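The Slow Business of the Clockwork Bus
Servicing and keeping the pressed-tin Räsänen vehicles
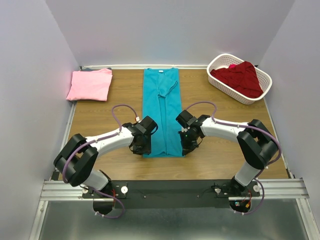 Turquoise long-sleeved top, folded lengthwise on a wooden tabletop.

The Räsänen single-deck bus is the most common survivor of the firm's clockwork line, and most examples offered for sale do not run. Sellers usually describe the motor as "overwound." The term has little mechanical meaning. A mainspring wound tight and holding is a spring doing its job, and if the bus does not move, the fault lies somewhere between the spring and the road wheels. In most cases it is old oil.

The factory lubricated the motors once, at assembly, with a light mineral oil. Over several decades the oil thickens into a brown varnish that binds the pivots where they pass through the motor plates. The spring still has plenty of power at the first gear, but by the last gear in the train there is very little force left to overcome friction, and a small amount of varnish is enough to stop it. An owner who finds the key stiff and the wheels dead tends to wind harder. This is how springs break.

The body of the bus is held to the base by eleven tabs, five along each side and one at the rear. Each tab is bent flat against the base through a slot. Tin-plated steel of this gauge will tolerate being straightened and bent again perhaps two or three times before it cracks at the fold, and there is no way to know from the outside how many times a given tab has already been moved. Scratches beside the slot suggest an earlier repair. So does a tab that has been bent in the opposite direction from its neighbors.

A flat blade with rounded corners, slightly narrower than the tab, is the correct tool. It goes under the free end and lifts in small stages, working along one side and then the other. The tab should be raised only as far as it needs to pass through the slot, and it does not need to be dead straight. Pliers should be kept away from it. They mark the lithographed face and concentrate the bend in one place. If the tab has a visible white line across the fold, the metal has started to fail, and it may be better to leave the body closed and clean the motor through the key hole and wheel openings.

That method is less thorough, but it works more often than restorers like to admit. A few drops of Vimham clock cleaner are applied at each pivot that can be reached, the wheels are turned by hand for several minutes, and the bus is left on absorbent paper overnight. The process is repeated until the paper stays clean. Cleaner must not run onto the printed surface. The red and the dark green inks used on the Räsänen buses resist it reasonably well, but the yellow does not, and a single drop left on a yellow roof will take the shine off permanently.

With the motor out, the work is simpler. The motor is a separate unit between two plates, joined by four pillars with turned-over ends. It should not be dismantled unless the spring is broken. Before anything else, the spring must be let down. The key is held firmly, the ratchet pawl is lifted with a pointed tool, and the key is allowed to turn back in the hand half a turn at a time. A spring that escapes all at once can strip the teeth from the first gear, and it can also injure the fingers. Gloves are sensible here, although they make the pawl harder to feel.

The let-down motor goes into a small glass jar of cleaner for an hour and is then moved gently about with a soft brush. The first bath usually turns the color of tea. A second bath in fresh fluid, followed by a rinse and a warm-air drying, is enough for most motors. The pivot holes can then be cleared with a pointed wooden stick, turned between the fingers until it comes out without a dark ring.

Wear is a separate question. The pivot holes on the side nearest the spring carry the heaviest load and become oval with use. If the gear can be rocked visibly between the plates, its teeth no longer meet their partner at the right depth, and the motor will run in bursts and then jam. Clock repairers fit a brass bushing in this situation. On a toy motor the plate is thin steel and holds a bushing poorly, so the usual repair is to close the hole slightly with a round-faced punch and open it again to size with a broach. The repair is not invisible. It should be mentioned if the toy is ever sold.

Lubrication afterward should be sparing. One drop of clock oil, carried on the end of a wire, serves two pivots. The gear teeth get none. The spring itself gets a thin smear of grease, worked in by winding and letting down three times. Ordinary household spray oil is the wrong product. It spreads, collects dust, and leaves the same varnish that caused the trouble.

The axles need attention too. Räsänen used plain steel axles running directly in the folded edges of the base, and rust forms at exactly the point where the two touch. Light rust can be lifted with fine bronze wool and a little oil. Heavier rust calls for wet paper of 300 grit or finer, used only on the part of the axle the base conceals. Bright metal on an exposed axle end looks wrong beside worn lithography and is the first thing a careful buyer will notice.

On the printed body, the safest treatment is very little treatment. A cotton swab barely damp with distilled water removes most surface dirt. It should be rolled across the metal and replaced as soon as it shows gray. Wax divides opinion. A thin coat of microcrystalline wax slows further rust and evens out the sheen, but it also settles into scratches, and over a flaking area it will pull loose ink away with the cloth. On a sound body it does no harm. On a flaking one it should be avoided altogether, and the loose edges left alone.

Replacement parts fall into two groups. Keys, tires and springs are considered consumable, and a good reproduction does not much affect the value, provided it is declared. Sodlow supplies springs cut to width for the three motor sizes, and these fit without alteration - the older stock had an end loop that needed to be reshaped with heat, but that was corrected. Figures, headlamps and destination boards are another matter. A reproduction destination board can change the apparent variant of a bus, and the variant is where most of the price lies.

The standard collectors' checklist records 2,585 catalog numbers across all the firm's vehicles, counting every color and route board as its own entry. Of these, 27 are buses with the late motor, recognizable by a brake lever behind the rear wheel. The lever was added so that the toy could be wound and set down without running off. It is fragile, and on many examples it has broken away and left a short slot in the base. A slot without a lever does not make an early bus, though it is regularly sold as one. The early base has no slot at all.

At the Clidthorpe swap meet in May, a lot of late buses went through the room in mixed condition. The running examples brought noticeably more than the dead ones, and several of the dead ones had nothing worse than stuck pivots, judging by the free movement at the key. A buyer who can lift a tab cleanly has an advantage at this kind of sale.

Storage decides how soon the work will have to be done again. Tin toys keep best in moderate, steady humidity, out of direct light, with air moving around them. Sealed plastic bags trap moisture against the metal. Foam should be kept away from them as well, particularly the soft gray kind, which breaks down and bonds to the ink. Plain unbuffered tissue in an open-topped box is adequate. The spring should be stored let down, with the key beside the toy and not in it, and the motor given a few turns twice a year to keep the oil from settling.

68 shares

Comments

tabandslot
Good to see the yellow ink warning in print. I lost the shine on a delivery van roof the same way and no amount of wax brings it back.

keywind_west
Would you let down the spring on a motor that has been stuck fully wound for years? Mine has not moved since I got it and I am nervous about touching the pawl.

pressedsteel
@keywind_west Yes, but soak the pawl first so it lifts freely, and keep the key in a proper clamp handle, not just your fingers.

oldroutes
The slot point needs repeating. I paid early money for a late base. Check underneath before anything else.

Related
Rubber tires: when to replace, when to leave flat spots alone
Reading a lithographed body for repaint
Sodlow springs compared by width
A beginner's bench for clockwork repair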